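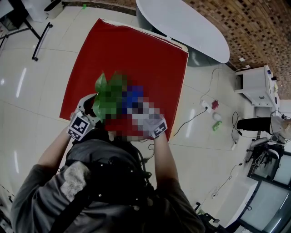 **Rosimeire Barros**
*Contributing writer, fiction*

# The Green Cardigan

The call from Urascombe came on a Tuesday, while I was bent over the red board with a plastic plant in one hand and no free hand for the phone. Hladun answered it for me. He listened, said "Which sleeve?" and wrote something on the back of a pizza menu.

I kept going. You were supposed to finish the episode you were in, even if the building was on fire, or you had to flag it as a partial, and partials came out of your total.

"The hotel," Hladun said, after he hung up. "Their Varketti has hold of a lady."

"Hold of her how?"

"By the cardigan."

The Varketti was a one-armed machine on a wheeled base, and the Olomell Hotel in Urascombe had bought it to freshen up the lobby. It moved the fake greenery around according to the season. It set out the little arrangements before breakfast and put them away before weddings, when the real flowers came in. A person could have done this in ten minutes, and a person used to, but she had retired and the hotel had a grant.

Everything the machine knew about plants, it knew from us. There were four of us in harnesses, bending over boards all day, picking things up and putting them down until we reached 1000 episodes. I had done 292 of them. I remember that because the number was later read aloud to me in a meeting, slowly, as though it were a blood alcohol level.

The lady had been sitting in the lobby after lunch, in a bright green cardigan with a leafy sort of collar. The Varketti rolled up, took her gently by the cuff and lifted. She assumed it was helping her out of the chair. She stood up and thanked it. It gave her sleeve a little shake, and then it stayed exactly where it was.

It stayed there for seven minutes. The front desk tried asking it nicely. The manager pushed the big red button, and the machine did what it had been built to do when somebody pushed the big red button, which was lock every joint and hold its grip, so that it would never drop a vase on a guest. In the end she unbuttoned the cardigan and walked out of it, and went to have her tea in a blouse. They said she was very decent about it. They also said she wanted the cardigan back by four.

Hladun drove out there and I went with him. He wanted somebody who knew the gesture.

"What gesture?" I said.

"The shake. Their manager acted it out on the phone. I couldn't see it, but I could hear his bracelet."

The Varketti was still in the lobby with its arm up, holding the cardigan out to one side like a waiter with a towel. Somebody had put a wet-floor sign in front of it. Hladun found the manual release, which was behind a panel, under a sticker that said not to remove the panel, and the fingers opened. I caught the cardigan. There wasn't a mark on it. I'd like that noted, and I did ask to have it noted, and it isn't in the report.

Then he restarted the machine and gave it a plastic fern.

It took the fern. It raised it. It gave it two quick shakes, left then right, tipped it a little toward its own camera, and waited.

"Huh," said Hladun.

I said nothing, for the reason that I was looking at my own wrist. I mean that I recognized it, the way you recognize your voice on somebody's answering machine and want to leave the country. I shake plants. My mother shook plants. When you lift a plant out of a bucket you give it two shakes so it doesn't drip on the floor, and then you tip it and look at it to see if it's done dripping, and then you put it down. I had been doing this 292 times with a plant that had never been in a bucket in its life.

"It's waiting for it to stop dripping," I said.

Hladun looked at the fern, which was made of plastic and had dust on it.

"When does it stop dripping?"

"Well," I said. "When I feel like it has."

He wrote this down too. It went into the report as *release condition not observable to the system*, and I have to say it sounds better that way.

In the other three people's episodes they'd simply put the plant down, so most days the Varketti had simply put the plant down. It took something unusual to bring me out in it. A cardigan, it seems, was unusual. It was soft and heavy, it hung wrong and it had a woman in it, and the machine went searching through everything it had ever been shown for a person dealing with a green thing that was giving them trouble, and there I was.

The meeting was the following week. There was a slide with my arms on it. A man from the hotel's insurance company asked whether I had been instructed to shake the plants, and I said no. He asked whether I'd been instructed not to, and Hladun said no, on my behalf, quite quickly. They agreed that the grip shouldn't survive the red button when the thing being gripped was attached to someone. They agreed on a ban on people being picked up in general. You'd think that one would have been in there from the start, and there was a pause while everyone in the room thought so.

My episodes were pulled. I was told I could do them over, without the shake, at the same rate.

It's harder than it sounds. I got through the first morning with my jaw set. You pick up the plant, and it hangs there, and every part of you from the shoulder down knows perfectly well that it's wet. By lunch I'd slipped twice. I tried holding my breath. I tried thinking of the plant as a hammer. Hladun stood by the table with his coffee and said "shake" every time he saw one, and after a while he was saying it before I'd done it, and then I did it.

The hotel kept the machine. They sent it back out in March with the new software and a small sign asking guests not to wear foliage. The lady still comes in for lunch, I hear, in blue now, and I hear she puts her cup down very slowly whenever it goes by.

I'm on episode 61 again. Hladun has brought in a bucket, an empty one, and stood it next to the board. He thinks it might help if I could see that there's nothing in it.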